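Speaker notes - "Wash Less, Wear Longer"
Library evening series, 2023-08-20

Slide 1. Say hi, thank Josée for the intro. Don't fiddle with the clicker.

Start with the sweater story. My grandmother's gray cardigan, bought in Hamham, worn every winter until I got my hands on it and boiled it. It would've fit a cat. Wait for the laugh, and if there isn't one just keep going!

Slide 2. Ask for hands: who washes jeans after one wear? I used to (and then I complained they faded). Most of the dirt on everyday clothes is on the surface, so a brush and a night on a hanger will do plenty.

Slide 3. My laundry diary. I wrote down every single thing I washed for a year - 1147 items, for one person. The year after I cut the T-shirts-as-pajamas habit and stopped tossing clean stuff in the hamper out of laziness. Don't read the whole table, they can see it.

Slide 4. Heat. Cold water for colors, warm for sheets and towels. Tell them what Svenja told me about elastic: the dryer eats it. My swimsuits last 2 summers longer on the line.

Slide 5. Sorting. Slow down here, people take notes on this one. Sort by fabric weight first, color second. Zippers closed, pockets empty (tissue story if there's time).
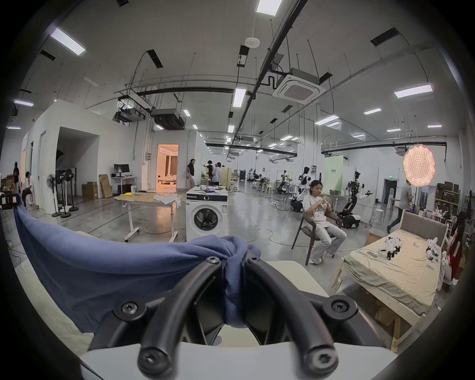
Slide 5: blue cloth up front, front-loader behind with clothes on top.

Slide 6. Soap. Half of what you're using, probably. Stiff towels usually mean too much detergent. Gilles will ask about vinegar, he always does - say we'll get to it in questions.

Slide 7. Mending basket goes around the room now. Sign-up sheet for the December darning night is by the door.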